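When Umut Ateş talks about the boat to Lika, he tends to start with the weather and arrive at the ticket price some time later, by way of his mother's cooking and a goat that once traveled on the upper deck. I had asked him a simple question over tea at the harbor in Westovgate, which was how a first-time visitor should get out to the island, and he looked at me very kindly and poured me another glass.

"You have two choices," he said. "You have the fast boat, and you have the Güneş. The fast boat is for people who have somewhere to be."

Umut has sold tickets on this waterfront for most of his working life, and before that he carried bags on it, so he knows the crossing the way some of us know our own staircase. The fast boat takes 50 minutes and leaves in the morning and again in the middle of the afternoon. The Güneş, the old car ferry, takes 146 minutes by the printed timetable, a figure that makes him laugh every time he sees it. "Who decided on the six?" he said. "On a windy day you can have three hours, no extra charge."

He prefers the slow one himself, and he made a good case for it. There is a proper tea counter, there are benches along the shady side (the left, going out), and you can walk about with your lunch and talk to people. The fast boat is sealed up like a bus, and if the sea is lively you will feel every bit of it. He does sell plenty of tickets for it in summer, mostly to families with small children and to anybody who has booked only one night on the island, and he thinks that is fair enough.

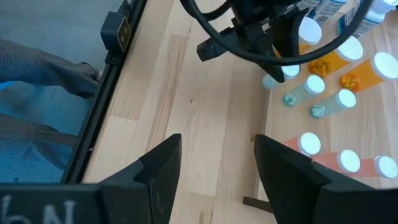 Money came up eventually. A seat on the Güneş costs 2000 at the window and the fast boat is exactly double, 4000, with a little off for children on both. Umut would like visitors to know that the window is the only place to buy, whatever the men by the bus stop may tell them, and that a return ticket is good for the whole season. I was taking all this down at a pale wooden tabletop, the grain running off on a slant, and my notes from that afternoon wander in much the same way. In among the prices I have written "bring a sweater," underlined twice, and I can tell you from my own trip back that he was right about the sweater.

Lionel Coste joined us once the afternoon boat was away. He runs the minibus that meets the ferries on the other side and takes people over the hill to Itden, where most of the rooms are, and he had come across to the mainland for a new tire. He is a quieter man than Umut, though nearly everyone is.

"People worry about missing me," he said. "I can see the boat coming from my kitchen. I wait until the last person is off, and then I wait a bit more, in case somebody is looking for their hat."

His advice was mostly about luggage. The road over to Itden is narrow and the bags ride on the roof, so he asks people to keep their medicine and their passports with them, and anything that would mind the rain. He also suggests coming in April if you can manage it, when the hills are green and he has time to stop at the lookout for pictures. By high summer he is doing the run from early morning until after dark, and the lookout has to wait.

I asked them both whether they would like to see an airport on Lika, as there has been talk of one for years. Lionel thought about it and said his knees would enjoy the rest. Umut put his glass down.

"And what would I do with the view?" he said. Then he went off to open the window for the evening boat — there was already a line — and Lionel and I finished the tea.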